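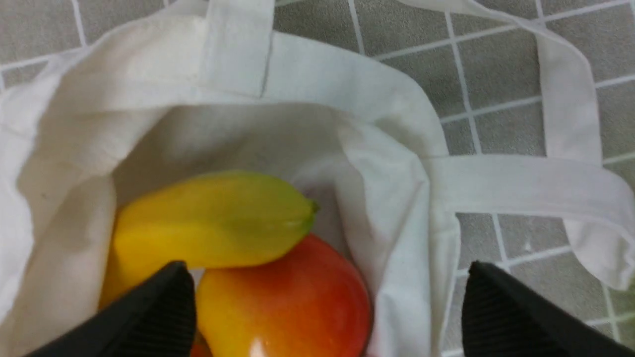

Week 6: Cotton, calico and canvas

Righto, on to plain weave. I know last week's notes on wool ran long (sorry, I get carried away with crimp), so I've kept this one shorter and left the dye chemistry for December.

Plain weave is the simplest structure going: each weft thread passes over one warp thread and under the next, then swaps on the following row. Muslin, calico and canvas are all built this way. What changes is the yarn and how tightly it's packed, and that's why I keep banging on about thread count and weight being two different things! A fine lawn can have heaps of threads per centimetre and still weigh next to nothing.

Weight we give in grams per square metre (gsm). The calico in your Pevcombe sample pack is 155 gsm, good for toiles and linings. Canvas for bags wants to be heavier than that, and if you've ever tried sewing a strap onto one you'll know the machine starts to grumble once you're through a few layers. Use a bigger needle and go slowly over the seams.

A word on colour. Unbleached cotton is creamy or off-white, sometimes with little brown flecks of seed coat. Some students mark these as faults in their swatch books. They aren't, so please don't lose marks over it.

Shrinkage next. Cut a square, mark it with a laundry pen, wash it warm, dry it flat and measure again in both directions. Warp usually shrinks more than weft, as it's held under tension on the loom and relaxes in the wash. My own calico square lost about 6 per cent lengthways and 3 across, but yours may differ.

Reading: Grigaitė, chapter 9, skipping the bit on jacquard unless you're keen. The Jasta handout on selvedges is worth a squiz too.

Swatch books due 2020-09-07. Label the warp direction on every piece, in pencil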